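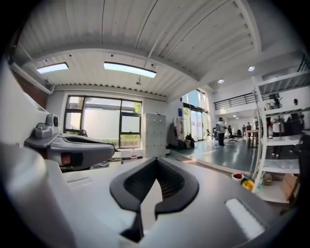

How loud should my voice be when I set the recording level?
Use the loudest voice the script calls for. If the spot has a shouted line, set the level on the shout.

18 September 2018
By the Plarkus support desk

Section 2. Setting up a recording session

These steps apply to the Plarkus recorder with the Irnmont USB interface. If you use the Cimow interface, install its driver first and restart the computer.

1. Plug the interface directly into the computer. Do not use a hub.
2. Turn the gain knob all the way down, then connect the microphone.
3. Switch on phantom power if your microphone is a condenser type.
4. Open Plarkus and choose File > New Session > Voice. The session opens in mono.
5. Under Input, select your interface. The built-in microphone is often listed first – check this every time.
6. Read two lines of the script at full performance volume and raise the gain until the meter stays in the green. Brief yellow peaks are fine.
7. Set the low-cut filter to 100 Hz. For a very deep voice, leave it off.
8. Stop talking and record 39 seconds of room tone. Save it as a separate file.

Caution: Turn your headphones down before switching phantom power on or off. The pop can be loud.

Note: Auditions for the Kaewkla casting site must be exported as MP3. Choose the Kaewkla preset in the Export window and type your name and the role in the file name field. The preset does not add a slate, so record one if the casting notes ask for it.

Note: A session holds up to 300 takes. After that, Plarkus asks you to start a new one – your markers are not carried over.

To change the take numbering, see Section 3.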